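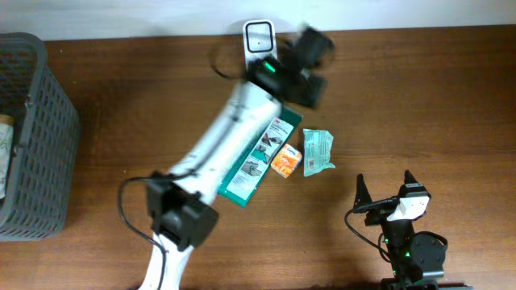
The Basket Method, Such As It Is

Brokgate residents will remember that the spring issue promised a follow-up to "What Is Under Your Sink," which drew 53 replies, most of them defensive. One reader on the Driswood side wrote in to say that the under-sink cabinet was between her and God. Another sent a list, which we printed, and then a longer list, which we didn't.

So, the follow-up. We are going to talk about the bathroom basket.

You know the one. Everybody owns a plastic basket with holes in the sides, bought in a hopeful mood some January to hold the small stuff, and everybody's has gone the same way. The small stuff went in. More small stuff went in on top. By April you were buying toothpaste you already had, because the toothpaste you already had was under a heating pad.

The procedure is as follows. Carry the basket to a table. A real table, the kind you can walk up to, with some light on it. The edge of the tub will not do, and neither will your bed, where half of it will stay until you roll over on a nail file at two in the morning. Take everything out. Wipe the inside of the basket, and be brave about the corners. Whatever has collected there used to be a cough drop.

Then pick things up one at a time. This is the slow part and there is no way of making it interesting. Each thing gets looked at, turned over, and given a verdict. Expired goes in the bag by the door. Duplicates get lined up together so you can feel the full weight of what you've done. Anything with its label worn off gets one sniff and then it goes too, no matter how fondly you remember it.

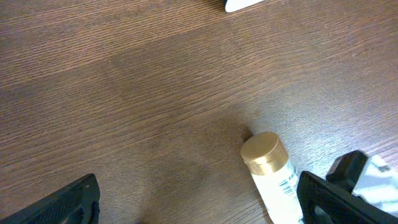 Small bottles are where most people lose the afternoon. They roll, for one thing. They are also printed on every available surface in lettering meant for ants, and the one date you need is always on the curve, or under the flap of the label, or stamped into the plastic in the same color as the plastic. Get your reading glasses before you start. If you can't find your reading glasses, check the basket.

A word about sentiment. The little bottle from a nice hotel is still a little bottle, and if the hotel was during the previous administration of your knees, you may let it go. Same for perfume samples, the free comb, and anything you are saving "for guests." Your guests bring their own. They have seen your bathroom.

Lotions I find harder. I used to keep a Suksawat hand cream that I didn't like because it had cost more than the ones I did like, and I moved it from house to house for 7 years as though it were a clock. It smelled of furniture. I threw it out during this exercise and felt nothing at all, apart from a brief wish to have my money back.

By the time you reach the last couple of things you will be tired and inclined to sweep them in with your forearm. Please don't. The forearm is how we got here.

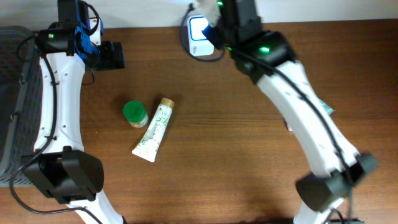 Two items still out on the wood, and the mesh basket waiting over on the left.

Now for putting back. I have read a fair amount on this subject and most of it involves buying more baskets. The pamphlet that came with my Lukeo shelf unit recommends a "zoned approach" with dividers, labels and a little chart. I put up the chart. It fell behind the shelf unit, where I believe it is doing well.

What works in my house is duller. Boxes go in first and lie flat. Tubes go in next to the boxes, running the same direction, caps at the same end, so a person with shampoo in one eye can find them by feel. Bottles go in only with their lids screwed down tight, and I mean tested, with the wrist. Nothing gets stacked on top of anything you use every day. And when the floor of the basket is covered, the basket is full. I realize it has sides. The sides are not an invitation. 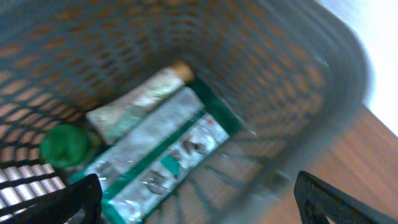

Tube and box bedded down side by side, tan cap uppermost.

The basket can then go back to the bathroom, and you can stand in the doorway and look at it for a minute. I did. Somebody in my household came in behind me and put a hairbrush on top, and we have had a conversation.

Some housekeeping of the other kind. Several of you asked what to do with unopened things you'll never use. The swap shelf in the Brokgate laundry room takes sealed toiletries, and I do mean sealed. Last month somebody left half a jar of foot balm with a note reading "barely touched," and I would like that person to think about what they wrote. Old medicine does not go on the shelf. Take it to a pharmacy that accepts it and ask at the counter.

The swap shelf also has a coffee can on it for the new bathroom fan in the common room, and the can and the bake table between them have raised $2,355. We are $50 short of the quote. If the Driswood side would like to close the gap, I'm sure the Brokgate side would be gracious about it for at least a week.

Next issue: the drawer in the kitchen with the batteries in it. Please start bracing now. Replies to the usual box by the mailroom door, one side of the page only, and no more lists.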